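Skurolari cell: frequently asked questions

Last updated 23 October 2019 by Zerrin Karakaya, Wendport

What is the Skurolari cell?
It is our two-armed mobile robot and the simulated house it practises in. The house runs on a workstation called Drekley.

How do I start it?
Log in to Drekley, load the house, then load the robot. Wait for both arms to reach their rest pose before you send any commands. If you load the robot first, it drops through the floor and you will have to start again.

Which camera views should I check before a run?
Check the body camera and the gripper camera. You should get a picture from each, with the gripper showing in both.

Views from the bathroom doorway and beside the grey top: 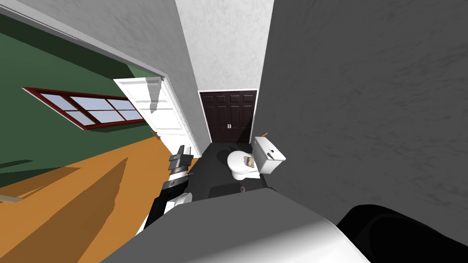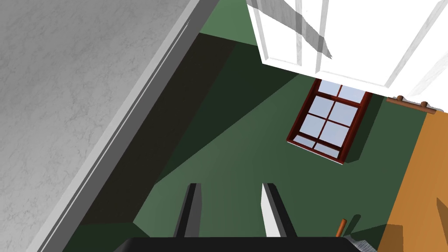

If a view is black or frozen, restart the camera service only. The house can stay loaded.

How often are the grippers calibrated?
Every 14 days, and after any change to the arm model. Open the fingers fully, run the zero routine, close them and run it again. The two readings should match to within 2 mm. If they don't, don't edit the offsets by hand. Send me the log.

The arm stops halfway and reports a joint limit. What now?
Back the base away a little and try again. Narrow rooms are the usual cause. If it happens in open space, reload the arm settings from the Azar folder.

Which port does the controller use?
1328. It was changed in January, so older scripts need editing.

How long does a full reset take?
About 2 minutes. Don't close the window while it is running.

Can I move the furniture?
Yes, in your own copy of the house. Please leave the shared one as it is.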